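Evaluation of the Flikton Two-Arm Tabletop Workcell for Flower Arranging Tasks
Senior Design Project, Final Report

Project team: Lorna Samonte, Bijan Taheri, Efren Manalo
Faculty advisor: Annapurna Panicker
Client contact: Mylene Agbayani, Cestumwood Floral

Abstract

This report presents the results of a one-semester evaluation of the Flikton two-arm workcell, a tabletop kit offered to small businesses and teaching laboratories. The client, Cestumwood Floral, prepares table arrangements for event halls in and near Flerkside and wished to learn whether a kit of this class could take over part of the work of filling and refilling vases with artificial flowers. The team defined a set of tasks, operated the kit under teleoperation, and recorded the behavior of the arms, the grippers and the supporting software. The team concludes that the kit is suitable for teaching and for continued study, and that it is not yet suitable for unattended production work at the client's shop.

1. Background

Cestumwood Floral rents out artificial centerpieces. After each event the pieces come back in mixed condition, and the staff must take them apart, sort the stems, wipe the vases and build the arrangements again. Ms. Agbayani described this work to the team as repetitive and seasonal, with the heaviest load in December. The shop had received a quotation for a Flikton kit and asked the department for an independent opinion before making a decision.

Artificial flowers are a demanding test for any handling system. The stems are thin and hold a bend. The leaves catch on one another, so that pulling one stem often moves its neighbors. The blooms hide the stems from above, and a gripper that approaches from the top must pass through petals in order to reach anything firm. Glass vases add a further difficulty. They can be tipped by a light push, and clear or tinted glass is hard for a camera to read.

The published studies the team reviewed deal mostly with rigid objects such as blocks and boxes, with some work on cloth. The team found little that addressed long, branching objects handled by two arms together, and this gap shaped the choice of tasks in Section 3.

2. The Product Under Review

The Flikton kit is sold as a package. It includes two arms with parallel grippers, a front rail to which both arms are bolted, wrist cameras, a teleoperation station and a software license. The enclosure and its wall covering were supplied by the department. The list price quoted to the client was $3,000 for the base package, before shipping and the optional support plan.

Assembly took the team two afternoons. The printed guide was clear on mechanical steps and less clear on cable routing. On the first attempt the team fixed the sleeves too tightly at the elbow of the left arm, which limited its reach, and the work had to be done again. Mr. Manalo has written a replacement page for the guide, attached as Appendix B, and a copy has been sent to the supplier.

The walls of the enclosure carry a dense wavy print. Dr. Panicker recommended a busy background so that any vision software trained in the cell would be less likely to depend on a plain wall. Wire-mesh baskets on the walls provide storage within the enclosure.

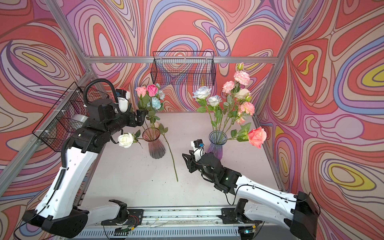
The software records the joint positions of both arms together with the camera streams. Each recording is called an episode. Starting and stopping an episode requires one key press, and a poor attempt may be discarded with another. The team found this part of the product well designed. The review screen, by contrast, is slow, and it was not possible to place two episodes side by side for comparison. The supplier states that this feature is planned — no release month was given.

3. Task Definition

With the client's agreement, the team limited the evaluation to work that the shop performs by hand every week. The tasks were as follows.

Task A, single stem insertion. The operator picks up one stem from the table and places it in a vase.

Task B, bundle separation. The operator removes one stem from a bunch lying on the table without carrying other stems along.

Task C, steadied insertion. One arm holds the vase near the rim while the other arm handles the flowers.

Task D, transfer between grippers. A stem is held by both grippers at once and then released by one of them, so that the grip point can be moved along the stem.

Task E, rearrangement. The operator corrects a finished bouquet by moving a drooping or misplaced bloom.

An attempt was counted as complete when the stem stood in the vase without support and no vase had been tipped. Tasks B and C were often performed together, as the shop's staff would do by habit: one hand on the glass and the other in the pile. The smoky, ribbed vase proved useful for this combination, as the operator could see its edge on the screen more easily than that of the lighter glass.

Flowers and vases were lent by the client. They had been in rental use, and many of the stems were already bent. The team decided against straightening them, on the grounds that the shop would not have time to do so either.
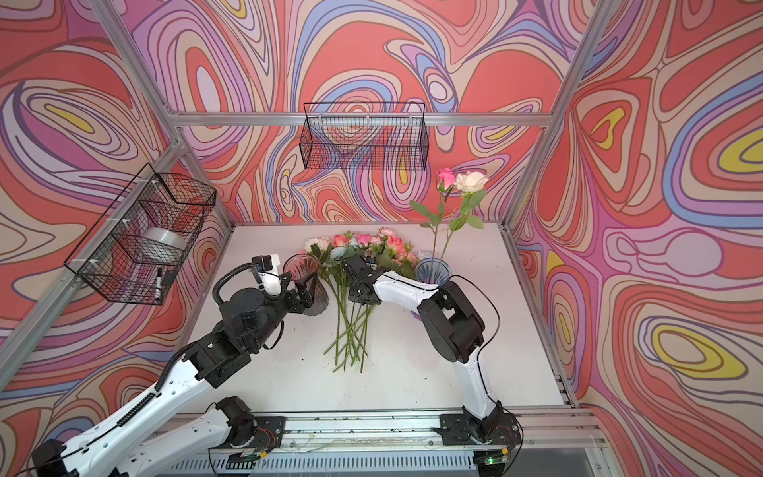
4. Method

Each team member served as an operator. Training consisted of 5 practice sessions per person, after which recording began. Operators worked in short shifts, with one person at the controls and another keeping the written log. The log noted the task, the vase used, the outcome and a brief remark. Ms. Samonte reviewed the remarks weekly and grouped them under common headings, which form the basis of Section 5.

The table was reset by hand between attempts. Stems were placed with some variety in position and angle, and the two vases in use were exchanged from time to time. Lighting in the laboratory was kept constant.

The team had planned to include a comparison with a person working by hand at the client's shop. Scheduling did not permit this, and the timing figures gathered on a single visit were considered too few to report. The omission is a weakness of the study.

5. Results and Discussion

5.1 Grippers

The parallel grippers hold a stem firmly once the stem lies between the fingers. The narrow fingertips were of real benefit in Task B, where a wider finger would have pressed several stems at once. The weakness of this gripper is rotation. A stem held at one point may turn under the weight of its bloom, and a rose that faced the operator at pickup sometimes faced the table on arrival at the vase. Operators learned to grip higher, near the first leaf, and this reduced the problem without removing it.

5.2 Working with Two Arms

The case for a two-arm kit rests on Tasks C and D. When the vase was held at the rim, operators reported greater confidence and moved the free arm faster. Transfer between grippers was the hardest skill to acquire. The stem must be kept in line with both sets of fingers, and a small error in one wrist is carried along the full length of the stem. Of the recorded attempts at Task D, 37 were judged complete and kept for later use in training a control policy.

The arms can reach the same part of the table, and the software does not prevent contact between them. The team asked the supplier about this in writing and was told that collision checking is offered only in the higher package. In the team's view a basic form of it should be part of every package sold with two arms.

5.3 Cameras

The wrist view was the one operators relied on during the last part of each motion. It shows the fingers and the stem between them, and during a transfer it shows the other gripper as well. Its limit is depth. Operators frequently misjudged how far the mouth of a vase lay behind a leaf, and they turned to the fixed view to confirm. The pink-tinted vase was easier to judge in this respect than the pale blue one, whose rim was difficult to make out against the wall pattern. 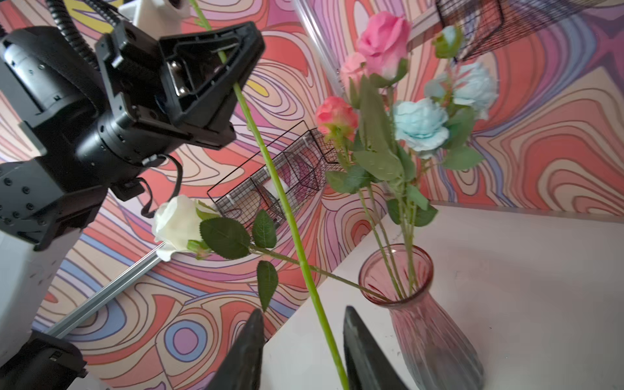

5.4 Reliability and Support

No motor failed during the semester. One wrist camera lost its connection on several occasions, and the cause was traced to a loose plug. Replacement screws for the gripper housing were requested through the supplier's service desk, which answered promptly and sent the parts without charge. The team regards the quality of support as one of the stronger points of the offer.

Material shed by the flowers was a minor and continuing nuisance. The team added a brief wipe of the table and rail to the closing routine.

5.5 Operator Effort

All operators reported fatigue in the shoulders after long shifts at the teleoperation station. Mr. Taheri, the tallest member of the team, found the seat height unsuitable and built a low platform to raise the controls. A business that intends to use the kit for several hours a day should plan for an adjustable table.

6. Comparison with the Alternative Offer

The client also supplied a quotation for the Javier single-arm kit. The team did not have access to a unit and can compare the two only on paper. The Javier package is lower in price and includes collision checking with fixed objects. It cannot perform Tasks C or D as defined in this report, though a weighted vase holder might take the place of the second arm for Task C. Should the client decide that bouquet building is not required and that sorting loose stems would be enough, the single-arm kit deserves a proper trial.

7. Recommendations

The team makes the following recommendations to Cestumwood Floral.

The purchase should be delayed until the supplier has confirmed in writing whether collision checking can be added to the base package.

If a purchase is made, the kit should first be assigned to stem sorting and to single stem insertion. Work on finished bouquets should remain with the staff.

Vases with a tinted or dark rim should be preferred for any work done through the cameras.

The recorded episodes should be retained. The department has agreed to store them, and a second student team may use them to train and test a control policy in the coming year.

8. Acknowledgments

The team thanks Ms. Agbayani and the staff of Cestumwood Floral for the loan of flowers and glassware and for their patience with many questions about wire stems. The team also thanks Dr. Panicker for her guidance throughout the semester.

Appendix A: Task Log Summary (on file with the department)
Appendix B: Revised Cable Routing Page
Appendix C: Correspondence with the Supplier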